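Journal, samedi, 21 heures

Je voulais écrire hier soir et je me suis endormie sur le canapé avec mes chaussures. Donc je rattrape, tant que c'est frais, parce que cette semaine a été la plus drôle que j'aie vécue à l'atelier depuis mon arrivée !

Pour mémoire (je me relirai dans dix ans) : chez Pruson, on assemble des raccords. Une bague, un joint, un corps en métal, on visse, on contrôle, on pose dans le bac. J'ai fait ça trois ans à la main, et j'ai les pouces d'une dame de 70 ans. Depuis septembre, la ligne Briketti fait une partie du vissage toute seule, et nous, on est quatre à avoir changé de travail sans changer de badge. Le matin je suis toujours à la ligne, à remplir les plateaux et à vider le bac des rebuts. L'après-midi je monte à l'étage, et là on apprend aux machines à faire le reste.

Au début j'avais peur, je l'avoue. Kausar aussi. Elle avait dit à la pause que dans six mois on nous demanderait de rendre les casiers. Marjan Mahmoudi, qui dirige le projet, est venue s'asseoir avec nous et n'a rien promis du tout, ce que j'ai trouvé plutôt correct de sa part. Elle a sorti le planning, elle a montré qui ferait quoi jusqu'au printemps, et elle a demandé ce qu'on savait faire que le cahier des charges ne disait pas. On a parlé jusqu'à la sonnerie et encore après. Le joint qu'on roule un peu entre deux doigts avant de le poser. Le raccord qu'on présente toujours un quart de tour en arrière pour sentir le filet. Elle notait tout !

Et c'est ça, maintenant, mes après-midi : je refais mes gestes, mais avec les pinces. Une dans chaque main, et tout est enregistré. Lundi j'étais lamentable. J'ai fait tomber un joint, puis un autre, puis le bac entier, et Kausar riait tellement qu'elle a dû sortir. Mercredi j'avais pris le coup. On serre moins fort qu'on ne croit, on laisse le bout des doigts faire le travail, et surtout on arrête de vouloir aller vite. Jeudi j'ai fait 56 prises propres dans l'après-midi, mon record, et Lindsay (la formatrice, pas ma cousine) m'a dessiné une étoile sur le tableau.

Ce qui me plaît le plus, c'est qu'on me demande mon avis. Avant, si je disais que la hauteur du poste n'allait pas, on me répondait qu'on verrait. Vendredi j'ai dit que les joints collaient entre eux quand on les laissait en tas, et un quart d'heure plus tard on avait changé la consigne pour tout le monde. Un quart d'heure ! J'ai appelé maman pour le lui raconter.

Il y a quand même des choses qui me manquent. Le bruit, bizarrement. À la ligne on criait, on chantait faux, on se passait les chiffons en les lançant. À l'étage on est deux ou trois par salle et on se concentre. Et puis le matin, devant la Briketti, je surveille plus que je ne touche, et au bout d'une heure j'ai les mains qui s'ennuient. J'en ai parlé à Marjan, elle veut nous faire tourner toutes les 30 minutes à partir de la semaine prochaine. On essaiera. L'équipe de Tandara, sur l'autre site, tourne déjà comme ça et ne s'en plaint pas.

Kausar Khattak, qui voulait rendre son casier, s'est inscrite à la formation de réglage. Elle aura son propre code pour arrêter et relancer la ligne — je suis tellement fière d'elle que je l'ai dit à la caissière du supermarché.

Je colle une photo de la table de l'étage, avec un raccord dans la pince, les joints noirs et la vis debout. Dans un an je ne me souviendrai plus à quel point ces petits joints m'ont fait transpirer.
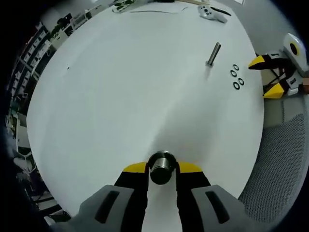
À ne pas oublier pour lundi

Rapporter la crème pour les mains, la grande, celle de Kausar est finie par ma faute.

Demander à Lindsay si on peut garder les mêmes pinces d'un jour à l'autre. Je suis sûre que celles de jeudi me convenaient mieux, même si elle dit que c'est dans ma tête.

Mon code pour la salle : il finit par 4, le reste est dans le carnet bleu.

Dire à Marjan que le quart de tour en arrière marche aussi avec la pince ! Je l'ai senti vendredi, juste avant de partir, et je n'ai pas eu le temps de le refaire devant elle. Je veux recommencer dès que j'arrive là-haut, avant même d'enlever mon manteau.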